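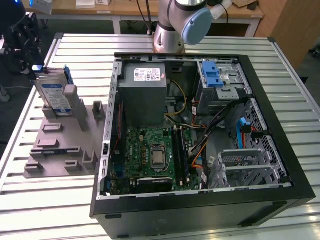
The Night Shift at Gernberg

Milagros Chávez came to the repair shop in Gernberg with 40 euros and a letter from her uncle. The owner, Faraji Owino, read the letter two times and put it in his pocket.

"Your uncle says you can repair anything," he said.

"My uncle never saw me repair anything."

He laughed, and he gave her the key of the back door.

In the first weeks she worked at night, when the street was quiet and the bakery on the other side was not yet open. She learned the names of the customers from the paper tags. One name came back often: Londoño, T. His computer was old, and each time he wrote the same words on the tag. Please do not lose the letters.

In October he came himself, a thin man with a wet hat. Milagros was closing the shop.

"You are the one who works at night," he said. "I see the light from my window."

She asked him about the letters. He looked at the floor for some time. His wife wrote to him every day when she worked on the ships, he said, 600 letters, and he had answered maybe half of them.

"And now?"

"Now I am answering the others."

Milagros did not know what to say in this language, and also not in her own. She took his hat and put it on the heater — it was still warm — and she made tea in the two cups without handles. When the baker lit his window, they were still sitting there, and Teófilo Londoño was telling her about the port.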